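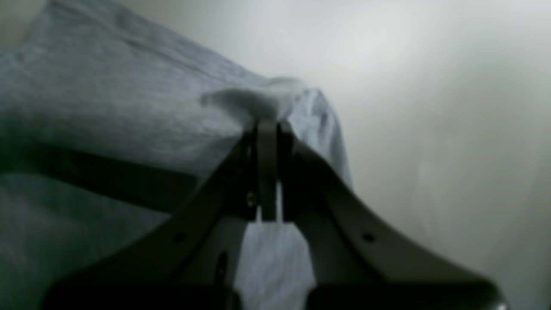 **Ailsa Carnegie**

Wednesday, dye bench, after lunch

Second go at the walnut husk bath. Mordanted the Flurkum yarn overnight in alum, rinsed it twice, then into the pot with 161 g of husks that had been soaking since the weekend. Held it just under a simmer for 2 hours and left it to cool in the liquor.

Colour is a mid brown, a bit redder than last time. Isla Haldane thinks it's the water. I used the rain butt and she used the tap, so could be. The Waner skein went in at the same point and came out paler, almost tan, with a patchy bit near one tie. Tied too tight, I think. Use looser figure-of-eights.

pH strips have run out. Need more before the madder.

To do:

- hang half of each skein in the south window, other half in the drawer
- wash test on the tan one
- ask Isla for her tap water sample card
- strain and keep the bath, there's over a litre left and it's still dark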